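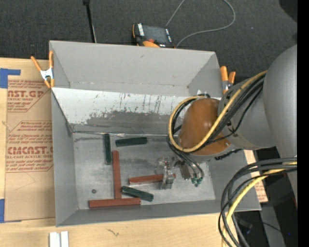
**Josent Self Storage, Building 2: winter walk-through**
Date: 1/11/21
Weather: sleet, then more sleet

Marks: OK / FIX / WATCH. Comments go under the item. "Fine" is not a comment. Last June's sheet said "fine" 20 times and the gutter fell off in July.

## Outside

- [x] **Gate and keypad: OK**
 Opens and closes. The 7 has to be pressed like you mean it. Tenants with a 7 in their code have been told and have shared their views.

- [ ] **Parking lot surface: FIX**
 Pothole by the loading door is back, in the same spot, with the same personality. Cold patch lasted one season. Cone placed next to it. Cone is not a repair, please don't check it off as one.

- [ ] **Gutters and downspouts: WATCH**
 New gutter on the north side is holding. Downspout empties right onto the walkway, which freezes. An extension costs less than a hip.

- [x] **Exterior lights: OK**
 All on at dusk. The one over the office is also on at noon.

## Doors and exits

- [x] **Main entrance: OK**
 Closer adjusted. It no longer slams, it just shuts in a disappointed way.

- [ ] **Rear exit: FIX**
 Opened on the second shove. Weatherstrip has swollen and is grabbing the door. This is an emergency exit, so the standard is first shove, by anybody. Trim or replace before the end of the week.

- [ ] **Exit signs: FIX**
 Held the test button on each one. The sign at the far end of the upstairs hall went dark at once. Battery is an Emex and we have a spare in the office, under the box of lost padlocks.

- [x] **Stairwell: OK**
 Handrail tight on both sides. Treads have grip left. Someone's floor lamp was on the landing and has been moved to the office, where it looks better than it should.

## Fire safety

- [x] **Extinguishers: OK**
 Gauges in the green, pins in, tags current. The one by unit 128 was behind a mattress. Mattress tenant called. Mattress tenant says it was there "for a minute." There was dust on it.

- [ ] **Sprinkler clearance: WATCH**
 Open-top units only checked from the hall with a flashlight. Two are stacked too close to the heads. Notices taped to doors. Same two units as last time, same tape.

- [x] **Alarm panel: OK**
 No trouble lights. The label that says PITOVLOW is from the old installer, who no longer answers the phone. Current number is written underneath in marker. Somebody print a real label.

- [x] **Electrical room: OK**
 Clear floor in front of the panels, for the first time since I started doing these. The holiday wreath has found another home. I didn't ask.

## Inside

- [ ] **Freight elevator: WATCH**
 Certificate in the car is current. Stops a little low on the second floor, enough to catch a cart wheel and dump a box of dishes (not a guess). Service call placed.

- [x] **Carts: OK, mostly**
 Flat carts roll straight. The tall one pulls left and always will. Sign on it says so.

- [ ] **Posted cart limit: FIX**
 Signs say 700 lb. The plate on the new carts has a lower number. Take the signs down today and put up the right ones when they come in. Until then the plate wins.

- [ ] **Roof leak, upstairs hall: WATCH**
 Bucket had a finger of water in it. Emptied it, marked the level with tape, will look again after the next thaw. Ortuño Roofing has been out once and pronounced it "interesting," a word I don't like from a roofer.

- [x] **Pest traps: OK**
 Empty. Bait stations full. One acorn in the hall, no suspects.

- [x] **Restroom: OK**
 Hot water works. Lock works. Paper towel holder hangs by one screw but with great determination. Bring a screw.

## Office

- [x] **First aid kit: OK**
 Restocked. We go through a lot of bandages for a place that rents out empty rooms. Check the latch on unit doors for sharp edges next round.

- [ ] **Space heater: FIX**
 Was plugged into a power strip, which was plugged into another power strip. Unplugged. It goes in the wall outlet or it goes home.

- [x] **Emergency contact sheet: OK**
 Posted by the phone. Crossed out one number and added one.

## Before the next walk-through

1. Rear exit weatherstrip
2. Exit sign battery
3. Cart signs
4. Downspout extension
5. Pothole, again

Copy goes in the binder, original on the clipboard. Clipboard goes back on its hook.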